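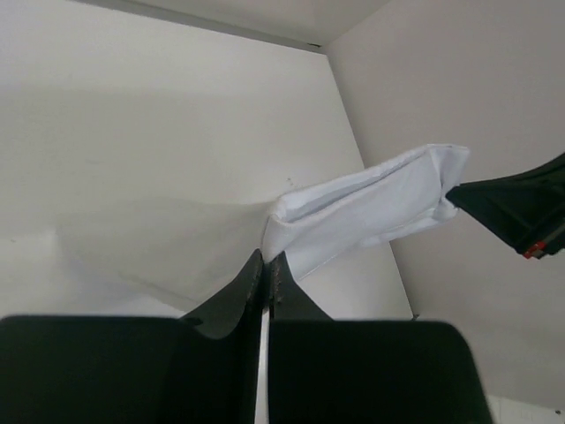
Abb. 7.1 Weißes Tuch mit offener Falte zwischen zwei dunklen Greifern

Kapitel 7
Arbeitsplanung und Tagesablauf auf bemannten Raumstationen

Lernziele

Nach der Bearbeitung dieses Kapitels sollen die Studierenden den Aufbau eines Tagesplans an Bord erläutern, die Zuständigkeiten von Besatzung und Bodenkontrolle voneinander abgrenzen und die Folgen kurzfristiger Planänderungen beurteilen können. Kenntnisse aus Kapitel 4 (Lebenserhaltungssysteme) werden vorausgesetzt.

7.1 Zeit als knappe Ressource

Der Betrieb einer Raumstation wird durch Masse, Energie und Datenrate begrenzt, vor allem jedoch durch die verfügbare Arbeitszeit der Besatzung. Schlaf, Mahlzeiten, Körperpflege und das tägliche Training gegen den Abbau von Muskel- und Knochenmasse sind fest eingeplant und dürfen nur in Ausnahmefällen verkürzt werden. Die verbleibenden Stunden teilen sich Forschung, Wartung, Frachtumschlag und Haushaltsführung. Unter Haushaltsführung fallen die Reinigung von Oberflächen und Luftfiltern, die Sortierung von Abfällen sowie der Umgang mit Kleidung und Textilien, für die an Bord in der Regel keine Waschmöglichkeit besteht.

Als Bordzeit wird eine einheitliche Referenzzeit festgelegt. Sie ist vom Wechsel zwischen Tag- und Nachtseite der Erde unabhängig, den eine Station in niedriger Umlaufbahn viele Male am Tag durchläuft.

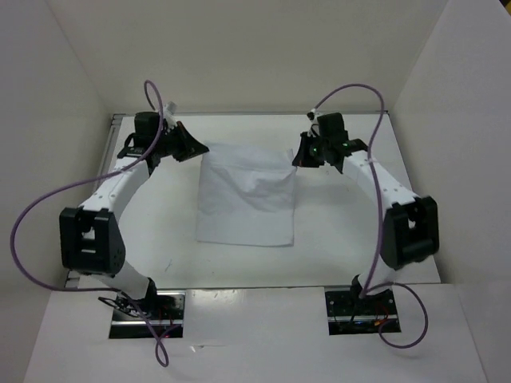 Abb. 7.2 Zwei Roboterarme an einer weißen Arbeitsfläche mit rechteckigem Tuch

7.2 Planungsebenen

In der Praxis werden 3 Planungsebenen unterschieden. Die strategische Planung legt fest, welche Vorhaben einem Missionsabschnitt zugeordnet werden. Die taktische Planung verteilt diese Vorhaben auf einzelne Wochen. Die operative Planung schließlich weist jeder Tätigkeit eine Person, einen Ort und ein Zeitfenster zu. Änderungen auf der operativen Ebene bedürfen der Zustimmung der Flugleitung, sofern sie Energieversorgung, Kommunikation oder die Sicherheit der Besatzung berühren.

Die tägliche Planungsbesprechung verbindet Besatzung und Bodenstationen. Sie findet üblicherweise morgens und abends statt. Am Morgen werden Abweichungen vom Vortag und offene Fragen zu den Verfahren behandelt, am Abend der Stand der Arbeiten und der Verbleib von Werkzeug und Material.

7.3 Fallbeispiel: die Studie Senevano

Die Studie Senevano, geleitet von Akua Nartey, untersuchte den Planungsaufwand während einer simulierten Langzeitmission im Habitat Curncombe. Ausgewertet wurden 585 Tätigkeitseinträge. Als wesentliche Ursache von Verzögerungen nennt der Abschlussbericht die Suche nach falsch verstauten Gegenständen; Fehler in den Verfahrensanweisungen traten seltener auf. Die Ergebnisse werden in Abschnitt 7.6 ausführlich behandelt.

Schlüsselbegriffe

Bordzeit, Zeitfenster, operative Planung, Flugleitung, Planungsbesprechung, Bestandsführung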